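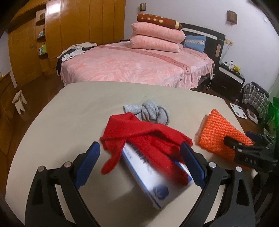 Attachment 1. Bedroom table, both grippers over it, red piece on top of the box.

Ticket 166
Site: Clatcombe demo flat, bedroom station
Opened by: Jadwiga Wieczorek
Assigned: Gorazd Babić (Bolier support)
Priority: high, open day is Wednesday, February 23, 2022, doors at 10
Status: closed, one item carried over

Problem as reported
Right hand-held gripper loses its width reading partway through the tidy-up demo. Left one is fine. Number on the visitor screen sticks at 410 and stays there whatever you do with the jaws. Squeeze, release, nothing. Video keeps running so people watching don't notice at first, then the replay arm in the next room doesn't close on anything and everybody notices. Need this working for the school group, they get to hold the grippers themselves.

Have not changed anything since the practice visit. Same laptop, same Kotitz receiver, same table.

Reply, G. Babić
Is it stuck from power on or does it stick later? And does closing the jaws all the way bring it back? Please don't recalibrate yet, it wipes the log I want to see.

Reply, J. Wieczorek
Later. Goes fine for the first couple of pickups. Full close doesn't bring it back, restart does. Log attached, the bit you want is near the bottom I think.

Log notes, 1st session
Cold start, both units. Width reads 0 closed, 900 open, both sides. Good.
Picked and placed the red one, five goes. Good.
Swapped to the knitted stuff. Right froze on the second pickup. 410 again.
Restarted app only. Still frozen.
Restarted gripper. Back.
Froze again on the knitted stuff.

So it's the small soft things? Or just how long it's been on, can't tell yet.

Reply, G. Babić
Log shows the reading isn't frozen, it's being thrown out. The app rejects a value when the jump from the last one is too big and then it keeps comparing with the old value forever. 410 is only the last one it liked. Question is why you get a jump. Either a loose finger encoder or the packets are arriving late. Try this order please:
1. Swap the cables left to right, leave the grippers alone.
2. If the fault stays on the right unit, check the encoder plug under the cover.
3. If it moves to the left, it's the cable or the port.
One change at a time, and write down which!!

Log notes, 2nd session
Cables swapped. Right unit still does it. Plug it is, or looks like.
Cover off. Plug seated but you can rock it. Pushed in, bit of tape over it, cover back on.
Ten minutes of opening and closing. No freeze.
Back to the table with everything on it.
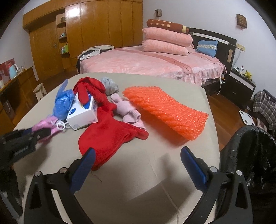
Pile layout for the visitors still needed sorting out while I was in there, as the school run has two people at the table at once and they were bumping elbows. Gorazd asked for a run with the whole lot out and no neat rows. Did that. Started with the jaws open, other gripper down on the pink cloth over at the left, red piece in the middle with one end up over the box. The gray knitted bundle is behind the red one so you have to reach across, and that's a bad first grab for a kid. Going to pull it forward for the day. Light pink gloves can stay where they are, and the orange piece next to them lying flat is an OK second go for anybody who wants something harder. Also moving the blue bag off the table, it's noisy on the mike.

Result of that run: one dropout, short. Came back by itself. Sent the log.

Reply, G. Babić
Saw it. Sample 1,063, one late packet, then recovers. That's the receiver and not your plug. I've put the patched filter on the share, it accepts the new value after three matching readings insted of waiting forever. Install on the demo laptop ONLY. The Popescu laptop is still on the old build and the replay arm won't talk to it if you update.

Reply, J. Wieczorek
Installed. Version shows on the start page. Recalibrated both after, you didn't say not to this time. 0 and 900 on both.

Log notes, open day morning
8:40 both units on, left running on purpose.
9:15 full run, red piece, gloves, orange, gray. No freeze.
9:30 same again with the replay arm. Closed every time.
9:50 spare gripper charged, in the drawer. Cover screws checked on the right unit.

Log notes, after
School group fine. One stuck number in the afternoon, cleared when the girl let go of the trigger and squeezed again, under a second so the patch did its thing. Screen text too small from the doorway, two parents said so. Tape on the plug held.

Reply, G. Babić
Good. Closing this. Send the right unit back and I'll fit a locking plug. No rush if the spare's OK.

Carried over: right gripper to Bolier for the new plug, back before teh July visit. J.W. to book the courier.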